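Marty (hand-held gripper)

Marty is a hand-held two-finger gripper used to record household picking and sorting tasks, and the name is also used, a little loosely, for the whole kit that travels with it: the gripper itself, its wrist camera, the charging case and the pouch of spare parts. It was put together at the Ilard workshop in Foltuvstead as a companion to the Plidov arm, whose fingers it copies closely enough that a motion recorded by a person holding Marty can be played back on the arm with very little fuss. This article is mostly concerned with how a Marty is set up, looked after and repaired, as the design of the Plidov arm is covered in its own article.

Background

The first Marty was built over one rainy March by Lakmal Rathnayake, a technician at Ilard who had grown tired of carrying a full arm up other people's stairs. The early version had plain black fingers with no pads at all, and it dropped nearly everything that was shiny, thin or light. Rathnayake tried felt, cut-up kitchen gloves and a kind of drawer liner (which worked beautifully for two weeks and then went sticky in warm weather) before settling on the molded blue pads that have stayed with the tool ever since. Old hands at the workshop still call the pads "slippers," and the word turns up here and there in the service notes, which has confused more than one newcomer.

The name is said to come from a label left on a secondhand toolbox. Later units carry a number as well, but people tend to forget it and call every one of them Marty.

Construction

The gripper has two black fingers on mirrored linkages, joined at round metal pivot pins. Squeezing the handle draws the fingers together evenly, so that an object held between them ends up in the middle of the camera's view. The outer arms have long triangular openings that save weight and, just as usefully, let a person get a fine brush in to clear out lint. Each finger carries a ribbed blue pad on its inner face. The pads are soft and meant to be replaced, while the linkages are expected to last for the life of the tool.

The camera sits behind the fingers and uses a very wide lens. Dark curves at the corners of the picture come from the edge of the lens and are normal. They are often reported as a fault by first-time users, and the service notes ask that people please check the corners against an older recording before sending a unit back.

Setting up

A Marty that has been in its case for more than a few days is set up from the beginning, even if it was working perfectly when it was put away. The usual order is as follows.

The handle is opened and closed slowly by hand, with the power off, to feel for grit in the joints. A healthy linkage moves smoothly all the way through and does not click.

The pads are wiped with a damp cloth and left to dry. Soap is avoided, as it leaves a film that takes days to wear off.

The camera is switched on and pointed at the checked card in the lid of the case. If the two fingers do not appear at matching heights, the camera mount has shifted and its screws need to be loosened, nudged and tightened again. This is fiddly work and most people need a couple of tries.

With the fingers fully closed, the opening sensor is set to zero. It is then opened all the way, where it should read 88. A reading that comes out low nearly always means that something is caught behind a pad.

The clock is matched to that of any other gripper being used in the same room. Forgetting this is the most common cause of lost afternoons at Ilard, and the reminder is written inside the lid in marker pen, twice.

Trial picks

Once the numbers look right, the gripper is tried on real things before any recording is kept. The workshop's list leans toward the small and awkward: a teaspoon, a folded sock, a coin, a plastic bag with very little in it, and a pack of tablets in foil. The last of these is thought to be the best single trial of a new pair of pads. Foil is slippery and creases under pressure, and a pack held by its two sides will bow outward or twist if one pad sits even slightly ahead of the other. It also throws bright reflections back at the lens, so the camera's exposure gets a workout in the same pick.

The pack is taken by its side edges, lifted upright and held with its foil back toward the camera. The person holding the handle looks for an even grip on left and right, and for print that stays readable where the foil is flat. Ordinary rooms are preferred to the workbench for this step, with daylight from a window and a bedspread or tablecloth behind, since a plain gray bench flatters almost any camera.

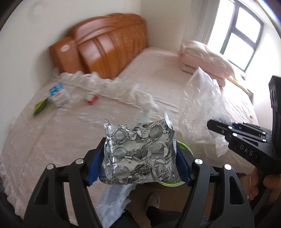

Routine care

Between sessions a Marty asks for very little. The linkage is brushed out, the lens is cleaned with a dry cloth, and the handle is wiped down. Fluff from bedding and blankets is the main enemy, and it collects in the corner where the pad meets the finger, where it can pack down quite firmly if left alone. Rathnayake's own habit is to go after it with a wooden toothpick, and the workshop has never found anything better.

Pads are changed after 500 grips of rough or sharp-edged objects, or sooner if the ribs have gone smooth. They are always changed as a pair, even when one looks as good as new. After 50 hours of use the pivot pins are given a very small drop of light oil, and the extra is blotted away, for oil that creeps onto a pad will ruin it.

Common repairs

A loose pivot pin shows itself as a wobble at the fingertip. The pin is pressed out, its washer replaced and the pin pressed back in from the same side. Bent arms are not straightened, as they never come back quite true, and a new arm is fitted (part 166 in the Ilard spares list, which covers both left and right).

A torn pad can be peeled away by hand. The old glue needs to be rubbed off completely, a slow and rather satisfying job, before the new pad goes on, and the gripper is left clamped shut on a piece of clean card overnight. The sensor is set to zero again the next morning.

See also

Plidov arm
Ilard workshop, Foltuvstead
Gripper pads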